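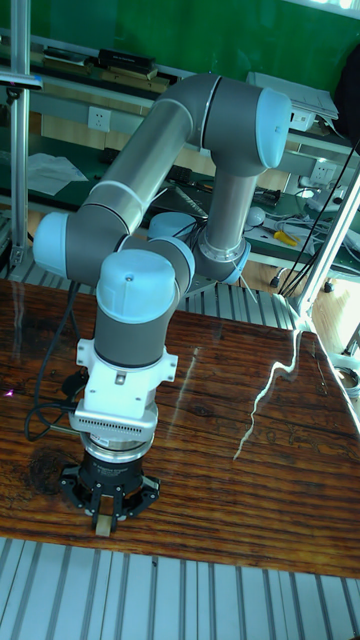
Can you put a high-gloss finish on an old wood tabletop at home, without spray equipment?

It can be done with a decent brush, thin coats of varnish, and a lot of sanding between them. Most of the work is in the sanding, and the rest is keeping dust away while each coat dries.

Posted 8 May 2019 by the Zurilwood Table Diary

So the table is finished! I've been boring everyone I know with this for months, and now I get to bore the internet, which has fewer ways of leaving the room. If you came over from the last post, you'll remember a dull, gray-brown slab with a sticky feel to it and a ring where a plant pot had lived for most of its life. Well, it is now a deep reddish brown with the grain running across it in these big bold lines, and it shines. It really, really shines. When the light hits it from the right there's a white streak that goes zigzag over the wood like a lightning bolt, and I have walked past just to watch it move.

I bought it at the yard sale behind the old mill in Tiongson. The top is almost 8 feet long and it did not fit in the car, and I will draw a veil over the drive home. I don't know what the wood is. I've been told mahogany with great confidence, and I've been told "definitely not mahogany" with the same confidence, and I've decided I don't mind. It's heavy, it's dark, it smells a bit sweet when you sand it, and under all that old wax there was grain like you wouldn't believe.

Stripping it

The old finish was two things, a thin brown something that came up with alcohol and, on top of that, years of spray polish. I started with a scraper, the plain rectangular kind you hold in both hands and flex with your thumbs. I love this tool. It costs less than a pizza and it takes off old finish in curls, and there's hardly any dust compared to a sander. Your thumbs do get hot. Put some tape on the back of the scraper where your thumbs go, you'll thank me.

After that I went to 80 grit on a sanding block for the bad patches, mostly the plant pot ring and a strip along one end where something had been dragged over it many times. Go with the grain. I know everyone says this and I know you know it, but I got lazy in one corner and went in circles, and I didn't see the scratches until the first coat of varnish went on and lit them all up like a map of the subway. Back to bare wood in that corner. It added a whole evening.

The pot ring mostly came out, by the way. There's a ghost of it if you crouch at the far end and know where to look. I tried a wood bleach on it, let it sit, rinsed it, tried again, and it went from black to tea-colored and then refused to budge. With the color on top you'd have to be looking for it.

Color, or not

I went back and forth on this for ages. Bare, the wood was a paler pinkish brown, pretty enough, but as soon as I wiped it down with mineral spirits (a great trick for seeing what a clear finish will do) it went dark and rich and I gasped out loud in my own garage. I still put a little stain on it, a reddish one, thinned way down, to even out the boards. One of them was a good bit lighter than its neighbors and it bugged me.

If you're staining, test it on the underside. Test it, let it dry overnight, and look at it the next day in daylight. My first test looked perfect under the garage bulb and looked like tomato soup in the morning.

Filling the grain

This was the step I'd never done before, and it's the reason the top looks the way it does! Open-grained wood has little pores all through it, and if you varnish straight over them you get a shiny surface with tiny dimples in it. Lots of people like that look. I wanted the glassy one. So I used a paste grain filler from Mostadia (the little hardware place, they mixed in a dark tint for me at the counter), which has the texture of peanut butter that's been left open. You smear it on across the grain, push it into the pores, wait till it goes hazy, and then scrape the extra off with an old plastic card. Then wipe with burlap, again across the grain so you don't pull it out again.

Work in small sections. I'm going to say it again for the people who, like me, get excited: small sections! I covered half the top in one go feeling very clever, and by the time I got to the far end it had set up like concrete. That was another evening gone, and most of a sheet of sandpaper.

I did two rounds of filler with a light sanding after each. You can tell it's working when you look across the surface at a low angle and the little dark specks don't sink anymore.

Varnish

I used the Trernier gloss varnish, the oil-based one, and I put on eight coats. Yes, eight. Some of those got mostly sanded off again, so what's really on there is less than it sounds. The first coat I thinned by half with mineral spirits so it would soak in. After that, only a splash of thinner each time, enough that it flowed off the brush and leveled itself.

Some things I figured out along the way:

Pour what you need into a separate jar and brush from that. Dipping into the can puts dust and bristles in the can, and then they're in every coat from there on.

Go slower than you think. If you brush fast you whip air into it and get bubbles, and most pop but a few don't.

Lay it on across the grain if you like, then finish with long strokes with the grain, just the tips of the bristles, end to end. Then leave it alone. I mean it, leave it alone. If you see a missed spot a few minutes later, wave at it and get it next coat.

Dust is the enemy. I swept the garage the night before each coat and didn't go in again until it was time to varnish. I wet the floor a little with a spray bottle. I also took off my fuzzy sweater, after coat three, for reasons that were preserved in coat three.

A bright light at a low angle is worth more than an expensive brush. Set a work lamp down near the level of the tabletop and you can see every dry patch and drip while there's still time.

Each coat got a full day to dry, sometimes longer when it was damp out, and then a light sanding to knock down the nibs. The whole finishing stage took seven weeks, with a fair amount of that being weather and me having a job.

Rubbing it out

After the last coat I made myself wait. Varnish can feel dry and still be soft underneath, and if you rub it too soon it comes back to haunt you. When I couldn't smell it anymore with my nose right up to the surface, I decided it was time.

I started with 800 on a flat block with a little soapy water, and oh, it's scary. All that shine you built up goes completely flat and milky, and you stand there with your wet rag wondering what you've done. Keep going! You want it evenly dull, no shiny low spots left. Then finer paper, then finer again, and then polishing compound on a soft cloth, and the shine comes back up from underneath, only this time it's smooth. I did a patch the size of a dinner plate first and ran in to get my phone to light it up. Then I did the rest with the radio on and the door open, singing.

Be careful at the edges. The finish is thinner there and it's easy to rub straight through to the color. I have one pale spot on the front corner that I touched in with a marker. It's fine. I know it's there and now so do you.

Would I do it again?

Oh, absolutely, and I already have my eye on a side table. A high gloss isn't for every piece. It shows fingerprints, it shows crumbs, it shows every hair the cat cares to donate, and if I'd had a pine kitchen table with a family of kids drumming forks on it I'd have gone with satin and one afternoon's work. But dark wood with big grain under a thick clear shine is one of my favorite things to look at, and in the late afternoon the color goes almost like cherry cola.

For looking after it, I'm keeping it simple. Soft cloth, barely damp, dry it right after. Coasters, always. Felt under anything with a hard bottom. No spray polish, given what I had to scrape off this thing. It does pick up fine scratches no matter what you do, and when they start to bother me I'll go over it with the compound again.

A few of you asked in the comments whether you can skip the grain filler and just build up more varnish till the pores level out. You can, it takes a lot more coats, and the varnish tends to shrink down into the pores over the following months, so the dimples creep back. I'd do the filler. It's a messy hour or two and then you never think about it again.

And somebody wanted to know about water-based gloss. I've only used it on shelves. It dries fast, it stays clear, and the smell is so much better, but it didn't give me that warm color on dark wood, so I went with oil for this one. If you've had good luck with it on something reddish, please tell me what you used, I'd love to try it on the side table in July when the garage is warm enough to leave the door open all day.

Contact: use the form on the About page | © 2019 Zurilwood Table Diary | Back to top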